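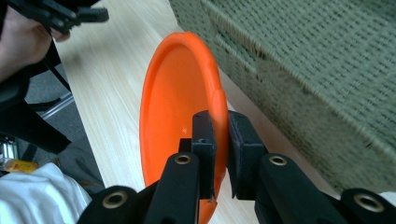
Wirine Tabletop Demonstrations: Data Card

Posted 20th August by the Rurnell Data Office
Shares 10 | Comments 0

Summary

Wirine is a set of recorded demonstrations of household tidying, made by people holding a gripper in the hand. It was prepared at Rurnell for work on learning from demonstration. The release holds 1518 demonstrations, of which 653 belong to the task named disc_to_basket and the remainder to the other tasks listed in the index. This card covers the whole release but gives most detail on disc_to_basket, the task about which the office receives the most enquiries.

The card should be read before the data are used. Where it differs from the January notes, the card is correct.

Task definition: disc_to_basket

A flying disc is to be picked up by its rim and put into a woven basket standing on a table. The operator may take hold of the rim at any point, with one finger pad on the inner wall and the other on the outside. The disc may be carried flat or on its edge. It is to be let go only once it is over the basket opening, and it must not be thrown or dropped from a height.

The basket is not fixed to the table. If it shifts during a demonstration, the operator carries on and the recording is kept, with the flag basket_moved set to 1. Demonstrations in which the disc slips from the pads are also kept if the operator picks it up again without putting the gripper down. They carry the flag regrasp.

Method of recording

Each demonstration begins with the fingers open and nothing between them. The operator holds this position until the start tone, makes the movement at an ordinary speed, and returns to an open position clear of the basket. A camera on the gripper records throughout. Finger opening is recorded alongside the video and shares its clock.

Operators were asked to keep the free hand away from the object being moved. Other people may be at work close by while a demonstration is recorded, and their hands, tools and clothing can come into view. Such recordings have not been removed. Users who need a clear background should apply the filter second_person, which was set by hand for every demonstration in the release.

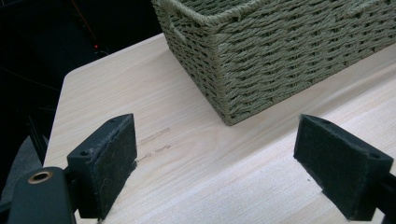

The felt facing on the finger pads wears with use, and pads were changed when the operator judged that the grip had become poor. The field pad_set gives the set in use. Loose fibres were trimmed between sessions where they were noticed, but this was not done to a fixed timetable, and users training on close views of the pads should expect their look to vary within a single pad set.

Table surfaces were left as they were. Small marks and changes in the grain are part of the data and should not be used to work out the position of the gripper, as the table was turned between sessions.

Layout of the release

index.csv: one row for each demonstration
video/: camera recordings, named by demonstration number
opening/: finger opening, one file for each demonstration
flags.csv: hand-checked flags, including basket_moved, regrasp and second_person
guzman/: the Guzmán split, held apart for testing

The Guzmán split contains 75 demonstrations of disc_to_basket. They are included in the total given in the summary. The split must not be used for training or for choosing settings. Results reported on Wirine should state whether this split was used and whether flagged demonstrations were left in.

Known problems

Fast turns of the wrist cause blur in the video, most often during the approach to the basket. Blurred passages have not been marked.

The opening signal lags behind the video in the earliest sessions. A corrected value is supplied in the column opening_fixed. The uncorrected column has been kept so that earlier results can be repeated.

The start tone was missed by the operator in a small number of demonstrations. In these the first movement comes before time zero, and any script that discards negative times will lose part of the reach.

Privacy

Sound was removed before release. Recordings in which a face could be made out were withdrawn. Hands and sleeves remain. Any person who believes that they appear in the data and wishes a recording to be withdrawn may write to the Rurnell Data Office, giving the demonstration number if it is known.

Terms of use

The data may be used for research and teaching. Copies may not be passed on without this card. Commercial use requires written agreement with Wetadent, which holds the rights in the recordings. Corrections to the flags should be sent as a change to flags.csv with a short note of the grounds for each change.

Comments 0 | Share this page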